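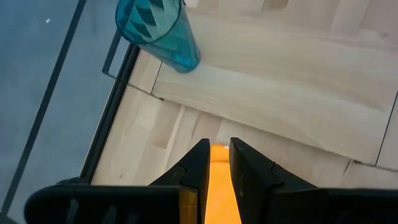 3.2 Course Task and Workspace

The capstone task in the Lemstead course asks each student team to collect a set of demonstrations on a table, train a policy on them, and report how it fails. Objects were limited to common household items that could be replaced the same day. Cups were allowed in any color, and teams could add a cloth, a rack, or both. The camera at the wrist looks past the two fingers toward the table, so a translucent teal cup can be in view while the fingertips are still well short of it. Students were told to check this view before every recording session, and to write down whether the target object could be seen from the start pose. The wood of the table has visible seams and grain, and we left it uncovered. Two teams asked for a plain mat and were told that they could use one only if they used it for both training and testing.

Teams had 7 weeks of lab access. The first two weeks went to safety training, homing the arms, and practice with teleoperation. No data from those weeks is included in the results. Recording began in week three and stopped at the end of week six, and the last week was kept for evaluation. The data set was closed on May 30, 2025, and the written reports were due in June.

Nine teams enrolled and 8 finished. The team that left did so before recording began, so its withdrawal does not affect the totals. The remaining teams recorded 2561 episodes between them. An episode was kept if both camera streams were complete and the operator had marked a start and an end. Episodes in which the object was dropped were also kept, with a failure label, as long as the arm had not been stopped by hand.

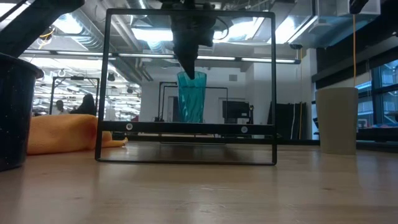 Each episode was labeled by its operator and then by a member of a different team, who saw only the video from the fixed camera. The second labeler chose between success, failure, and unclear. Where the two labels disagreed, the episode went to a course assistant, whose label was final. Most disagreements were over cups that had been set down near the rim of the target area. The written rule in the first version of the handout said "inside the area," and teams read this in different ways. We changed it to "the whole base inside the area" after the first week of recording and had the earlier episodes labeled again.

Logging was done with Jalali, a small recorder written for the course. It saves joint positions, gripper opening, and both video streams under a single clock. Early versions wrote the wrist video to disk late when the lab computer was busy, and this put the video behind the joint data by a varying amount. Episodes from those versions were dropped before the total above was taken. Teams that lost recordings this way were given extra time on the arms.

For training, teams could pick between the two baselines supplied with the course, Jinetti and Hokberg. Jinetti takes both camera views as input. Hokberg takes the wrist view only and is faster to train on the lab machines. Teams were free to change the learning rate, the crop, and the number of training steps, but they could not change the network itself. Five teams used Jinetti and three used Hokberg.

Evaluation followed a fixed script. The object was placed by a student from another team using a printed card, the arm was sent to its start pose, and the policy was run until it finished or the time limit was reached. No one was allowed to touch the table during a run. Teams also had to run at least one condition that did not appear in their training data, such as a new cup or a different position of the rack. These runs are reported separately in Section 4.2, and are not averaged with the others.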